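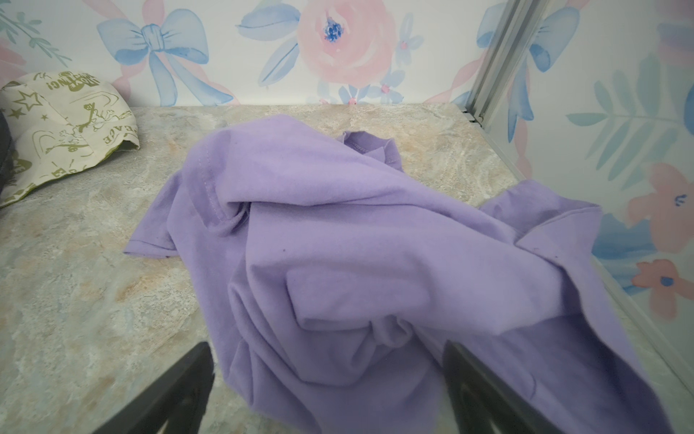 Lavender T-shirt on the counter

From: Nawal Cherkaoui
To: frost-nowcast list
Date: 2019-03-19
Subject: Re: Re: cold bias at Hekdale or is it the cloud mask again

Othmane, all,

Quick one before I lose the connection. Read your mail twice, looked at the overnight infrared passes, and I think you're blaming the wrong thing. Or half the wrong thing.

Othmane Benkirane wrote:
> Has anyone compared the night-time surface temps against the Hekdale
> station lately? I get the satellite 2 degrees colder than the
> thermometer on clear nights, nearly every clear night, and then on some
> nights it is much colder than that and obviously junk. My guess is the
> cloud mask is letting thin cirrus through and the algorithm is reading
> the cloud top as ground. Stavance does not show it, or shows it much
> less. Same pass, same angle more or less.
>
> If it's the mask I would like to switch to the stricter setting for the
> whole valley before the buds open. Leclerc is asking what he should
> tell the growers and at the moment I don't have an answer for him.

OK so. Two separate problems, please let's not mix them in one thread again like last year.

The junk nights: yes, cirrus, agree completely. You can see it if you put the two thermal channels side by side and take the difference, the streaks run right across the ridge and keep going. Ground doesn't do that. Stricter mask will fix those.

The steady cold offset on the clean nights: not the mask. It is there when the sky is clear by every test I have, incl. the observer's log. Satellite gives you skin temperature, i.e. grass and soil surface. The thermometer is up in a screen. On a calm clear night the grass is colder than the air in the screen, always has been. Stavance is windier so the air gets mixed down and the two come closer together. So I'd expect exactly what you're seeing.

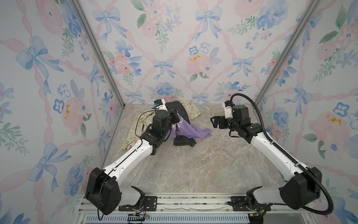
Floral wallpaper, marble-look floor

What I'd like somebody to check is the elevation. The station sheet has Hekdale at 683 m. The terrain file we resample onto has the pixel noticeably lower, down in the cold pool where the stream bends. If the pixel center is sitting in the bottom and the station is up on the shoulder then part of the offset is just that, and we'd be "correcting" something that's real for the people farming the bottom. I don't have the newer terrain file on this laptop. Does anyone?

Also the geolocation. We never did redo the coastline match after the server move. A shift of 200 m wouldn't matter on flat land, here it puts you on the other side of the stream.
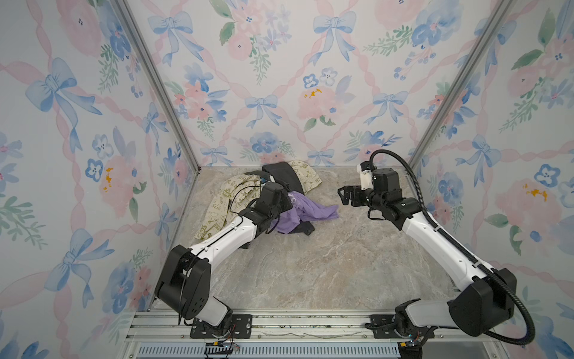 THE OCTOBER CASE

For those who weren't on the list then. We tightened the mask for the whole valley, everybody happy for a week, then came the foggy spell and the strict setting threw out every pixel along the valley floor as cloud. Fair enough, it was cloud. But the Vitis page filled the gap with the last good value, which was from a mild evening, and showed it as current. Nobody had told them the gaps were coming. Lots of phone calls.

So if we go strict again:

- missing has to stay missing on the Vitis side. Gray, hatched, whatever, just no old numbers

- print the pass time next to the map. I asked for this before

- keep the loose version running in parallel, at least till the end of the season, so we can compare later

- do NOT apply a flat 2 degree correction. It will look lovely at Hekdale and be wrong everywhere else

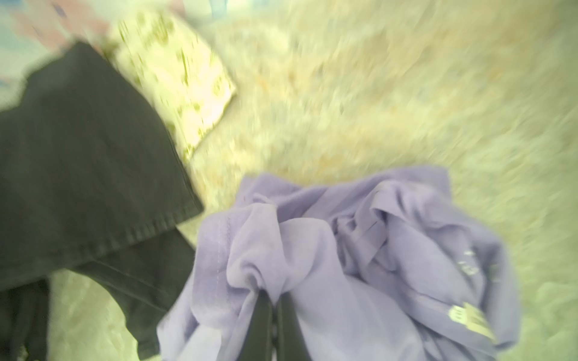 Dark gripper fingers, lavender cloth, pale tag near the hem

For Leclerc, I'd say: use the map for where it's coldest, use the station for how cold. Low ground first. On cloudy nights the map has nothing to say and he should ignore it. He'll be fine with that, he knows the slopes better then any of us.

Othmane can you send me the dates of your clean nights? Just the list, I'll pull the passes myself. I've got 6 I trust completely and would like more before I say anything about elevation on the big list. Wind at the station too if you have it, even only calm / not calm.

Attaching nothing, the difference plots are to big for the list server. They're in the usual folder under my name.

Back online tomorrow evening, patchy till then.

Nawal

P.S. the Stavance sensor was due a new screen, did that ever get done? If it was swapped mid-winter then half your comparison needs splitting before/after.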